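Caps on or off when you recycle plastic bottles? and what kind of bin

Asked by Misa
798 views, 2 answers

ok so quick one, we just moved and the new place doesn't have curbside. I have to haul everything to the drop off myself. Old town said caps OFF, always, there was a sign. Neighbor here says leave them on. Who's right?

Also the bin. Right now bottles go in a paper bag by the back door, it rips every single time. I want something small that stands up by itself and doesn't look awful. Kitchen is tiny. We go through a lot of water and iced tea, mostly the small bottles, hardly any big ones. Do I need one with a lid? Have been looking at a tall one from Follano but it's narrow and I can't tell if bottles jam in it.

Thanks, need to sort this before my in-laws come in October lol

Answer from Zukix
4 people found this helpful

On. Empty them, squish, cap back on. Loose caps are too small for the sorting machines in most places, they fall thru and end up in the trash. The old rule was caps off bc the caps are a different plastic and the plants couldn't separate it. Most can now. BUT call your drop off, takes 2 minutes, some of the small ones still want them off and they'll be annoyed with you.

Rinse? Water bottles no. Tea, soda, anything sweet yes, quick swish. You'll get ants otherwise. Ask me how I know.

Answer from Ida Buschmann

Agree with caps on, check locally etc. Going to answer the bin part since that got skipped.

Skip the lid. You will stop lifting it after a week and start leaving bottles on the counter next to it. Open top, round, straight sides. Mine was an office wastebasket before, works fine. Round is easier to wipe out than square, no corners for the sticky stuff to sit in.

Narrow is ok if the bottles go in upright or close to it. Tip it cap first or bottom first, doesnt matter, just don't let the first one land sideways or everything piles on top of it and you think it's full when it's half air. Bottles on their sides are the whole problem with those tall ones.

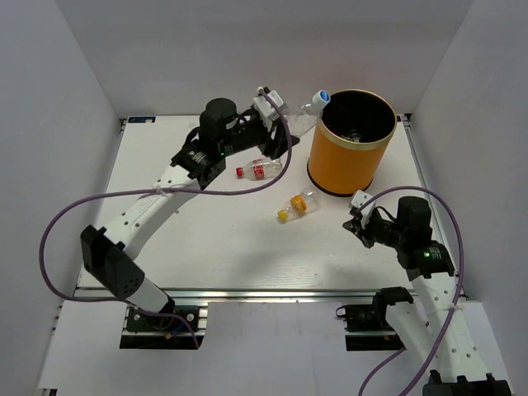
Squashing helps more than a bigger bin does. Cap off, press flat, cap back on tight so it stays flat. If you skip the cap part they puff right back out. I do it while the coffee is going.

Dark inside is nice too, doesn't show the drips. Line it or dont, I quit using bags and just rinse it in the tub when it smells.

Don't know the Follano one so can't say. Measure the opening against your fattest bottle before you order, and check the return thing.

Oh and if your state does deposits keep those seperate, second bag on a hook or whatever. They usually want them NOT crushed, the machine has to read the label. So check that before you go stomping on everything

Comment from Misa

ok called, they want caps on. Going with open top. thank you both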